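Minutes, first meeting of the new term
January 9, 2023

Last updated: after corrections from Fotis

Chair: Asmaa Abdel Hamid
Minutes: Fotis Sfakianakis

1. Welcome back

Asmaa opened by saying how pleased she was with the table task. When we signed up for the Laltora Cup none of us had done any hand-guided gripping at all, and now we have a proper set of practice grips to learn from! The bottle stays as our main object for the rest of the month.
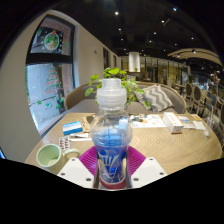
Laltora Cup team, Stollholm Student Robotics Club

2. Minutes of the last meeting

Agreed with one change. The name of the partner school is Brolleck, with two l's and a k at the end. Fotis apologised and has fixed it in the shared folder too.

3. Practice grips

Our target before the regional round is 500 grips and we stand at 455, so it's well within reach. Fotis showed the meeting how the magenta pads meet a bottle when you come in straight, and then what happens when you come in at a slant - the ridges only touch on one side and the bottle wants to turn. Great discussion on this. We agreed that slanted grips stay in the set, marked as slanted, as the cup rules give points for coping with an awkward approach.

There was a longer talk about clutter. The Bouazza simulator gives us a bare table every time and the cup table won't be bare, so everyone was keen to keep boxes, packets and a mug in among the practice objects.
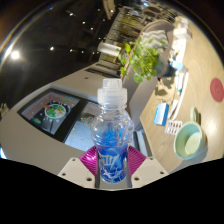
Asmaa thought we were still being too kind to ourselves, and said she would like the bottle moved to a new spot after every single grip, even when that slows the session down. Fotis was happy with this as long as someone else writes the positions down. Agreed, starting next session.

4. Scoring

The cup allows 15 minutes for each run and gives up to 80 points for the main task. Points are lost for knocking over anything else on the table. We tried out a scoring sheet and it was far too long, so Fotis will cut it to one side of paper.

The approach is where most of our time goes. People slow right down once the fingers are near the table edge, then close them quickly. We'd like it the other way round, and a smooth approach is a lovely thing to watch when it comes off.
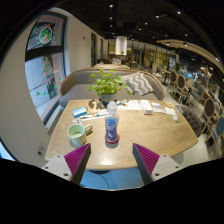

Does a grip count if the bottle is picked up and then slips? It counts as an attempt and goes down as a slip, with a note of how high it was lifted.

5. Joint session with Brolleck

They have asked to join us later in January. Everyone was in favour. Their team has been working on stacking, which we haven't touched, and they would like to try our pads on their own cups and tins. Asmaa will write back and ask how many are coming. We need to settle who brings the spare pads (the last set went home in somebody's rucksack and came back with a bent rib). 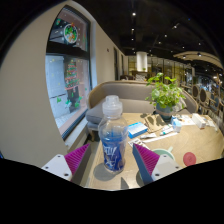
We also want to swap scoring sheets with them beforehand, so that both teams are marking slips the same way on the day. Fotis to send ours once the short version is done.

6. Any other business

The club page still has last year's cup rules on it. Asmaa to replace them.

A request for more grips by left-handed members was warmly received, and two people put their names down on the spot.

Actions
Fotis - short scoring sheet, then send to Brolleck
Asmaa - reply to Brolleck, new rules on the club page
Everyone - move the bottle after each grip and note its position

Next meeting at the usual time. Please read the cup rules on awkward approaches before you come.

This site uses cookies to remember your settings. Accept / Manage cookies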